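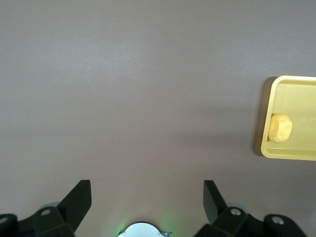 ONHOLM, August 14, 2023

Erley has published an update for employees and partners on automation at the Onholm food preparation site. The posts below set out what has changed on the portioning line and what has not.

Erley @erley
1/ Since January, two-finger grippers have been in use at four portioning stations in Onholm. Each station handles single pieces placed in shallow trays. The system was supplied by Drirkongate and is maintained by our own technical staff.

2/ The work is repetitive and hard on wrists and shoulders. Before the change, an employee could spend a full shift at one station. Manual portioning is now limited to 60 minutes at a time, followed by a change of task.

3/ No position in Onholm has been removed as a result of this project. Ten employees have moved from portioning to inspection, line setup or gripper maintenance. Pay grades were kept or raised in every case.

4/ Small, uneven pieces remain the most difficult part of the job. The grippers were set up for regular shapes, and irregular ones still call for adjustment by an operator. Stations may be paused by any employee at any time – no supervisor approval is required.

5/ Training takes 30 hours and is held during paid working time. It covers safe stopping, tray changes, cleaning of the fingers and basic fault reports. Night shift sessions are scheduled separately.

6/ "People on the line asked for clear rules about who is responsible when a station stops. Those rules are now posted at each station in writing," said Patricio Casado, site manager, Onholm.

7/ Employees have raised concerns about noise and about the pace of tray changes. Both points are under review with shift representatives. Changes will be announced at shift meetings before they take effect.

8/ The Ostrowski site is not part of the current phase. Employees there will be consulted before any decision on equipment is made. Questions may be sent to the Onholm site office.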